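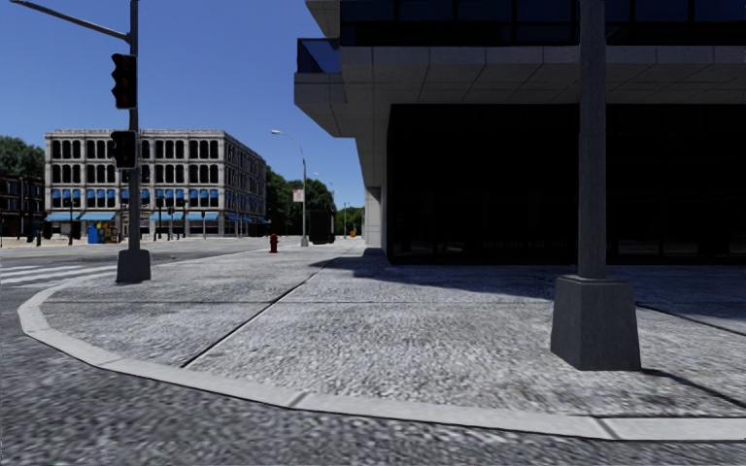

Sidewalk and signal pole at the corner

To: lisodthorpe-seniors list
From: Scholarship Office, Lisodthorpe Public Schools
Subject: Re: [seniors] Questions on the Pomow Scholarship for graduating seniors

Dear counselors, parents and guardians,

The Scholarship Office has received the message quoted below from the counseling department at Bautista High School. Several of the same questions have reached us from other families on this list, and we are replying to everyone so that all applicants work from the same information. Our answers follow each part of the quoted message. The full text of the rules remains on file at our office and governs in the event of any difference.

On Monday, August 7, 2023, Bautista High School Counseling wrote:

> Good morning. We are preparing the senior handbook and would like
> to confirm the terms of the Pomow Scholarship before it goes to the
> printer. Last year's handbook states that the award is limited to
> students who have already been admitted to a four-year college. A
> number of our students plan to start at a two-year college and
> transfer. Are they eligible?

Yes. The restriction to four-year colleges was removed by the trustees of the Pomow fund last spring. A senior may apply if he or she intends to enroll, at least half time, at any accredited two-year or four-year college, or in an accredited technical or nursing program. An applicant does not need a letter of admission at the time of application. Proof of enrollment is required before payment is made, and it may be submitted as late as the end of the first term.

Students who intend to defer enrollment for one year may also apply. They should say so in the space provided on the form. A deferred award is held for one year only and cannot be extended a second time, except for military service or serious illness.

> We would also like to print the correct number and amount of the
> awards. We have seen two different figures.

There will be 14 awards for the coming school year, each in the amount of $1000. The award is paid once and is not renewable. The other figure in circulation comes from an older brochure which listed the Pomow awards together with the book grants. The book grants are administered separately by each high school and are not covered by this message. We ask schools that still have copies of the older brochure to discard them.

Payment is made to the college, to be credited to the student's account. We are not able to issue checks to students or parents. If a college reduces its own grant after being notified of an outside scholarship, the student should write to us before accepting the revised package. We can in many cases move the payment to the second term, and some colleges will then restore part of the original grant. We cannot promise that result.

> How are class rank and grade point average used? Our school no
> longer reports class rank, and parents have asked whether this
> places our students at a disadvantage.

Class rank has been dropped from the review. Readers will see the transcript through the end of the first semester of senior year, including all courses attempted. The minimum grade point average is 3.0, unweighted. Schools that calculate only a weighted average should attach their conversion table to the transcript, and the office will do the calculation. A student whose average falls below the minimum by reason of a single term affected by illness or a death in the family may ask for the minimum to be waived. The request should come from the counselor in a short letter. Medical records should not be sent to us in any form.

> Several students hold offices in clubs or play a varsity sport and
> wish to know how these are weighed against paid work. Some of our
> seniors work most evenings and have few activities to list.

The readers have been instructed to treat paid employment and regular care of a family member in the same way as school activities. The form now has one section for all of these, with space for five entries. Applicants should list those to which they gave the most time, with the months and the usual hours per week. Offices held in a club may be mentioned within an entry, but an office does not count as an additional entry. A student with two entries described fully is not at a disadvantage compared with a student who fills all five lines.

Please advise students not to attach certificates, newspaper clippings, team photographs or programs from award dinners. Such items are removed before the file goes to the readers and are not returned.

> Is the essay topic the same as last year?

The topic has changed. Applicants are asked to describe a course, book or teacher that altered their plans for study after high school, and to explain what they now intend to do. An applicant whose plans have not changed may write about what confirmed them. The essay should not exceed two typed pages, double spaced. An essay written for a college application may be used again if it answers the question. The student's name should appear on the cover sheet only.

Students who have not decided on a major should say "undecided." The readers give no preference to any field of study.

> Please confirm how applications are submitted. We have had
> difficulty with the online system.

Applications may be submitted through Favulix or on paper. Both are accepted on equal terms. The online form opens when the first semester grades have been posted. Each student must create an account with a personal e-mail address, as school addresses are closed shortly after graduation and later notices would be lost. Counselors will continue to use their school addresses.

The difficulty reported by Bautista and by one other school concerned transcripts uploaded as a scanned picture, which were accepted by Favulix and then could not be opened by the readers. Until further notice, transcripts should be saved as a PDF exported from the student records program. If that is not possible, please mail a sealed copy and mark the transcript box "sent by mail."

The paper application is Form 1463. It can be picked up from any high school counseling office or requested from us by mail. Older versions of the form do not contain the combined activities section and will be returned to the student for correction.

> What is the deadline, and is it a postmark deadline?

Complete applications must be received by the close of business on the last school day in March. It is not a postmark deadline. Recommendation letters are due on the same day. A file lacking one of its two letters will be held open for five school days after notice to the student, and will then be closed. At least one letter must come from a teacher who taught the student in the junior or senior year. The second may come from an employer, coach, member of the clergy or other adult who is not a relative.

Results will be mailed to all applicants before they are announced at the senior awards assemblies. We ask schools to keep the list confidential until the assembly has taken place, and to leave a line in the printed program for late additions.

One further point was not raised in the message but has come up by telephone. Eligibility is based on where the student lives. A student residing in Lisodthorpe who attends a private or parochial school, or who is taught at home, may apply on the same terms as a student in the public schools. Home-taught students should submit the course record filed with the district in place of a transcript.

Corrections to the handbook text may be sent to this office for review before printing. Please allow one week.

Scholarship Office
Lisodthorpe Public Schools
2301 Bautista Avenue
Lisodthorpe

You are receiving this message as a subscriber to the seniors list. Replies go to all subscribers. Questions about an individual student's grades or finances should be addressed to the office directly and not to the list.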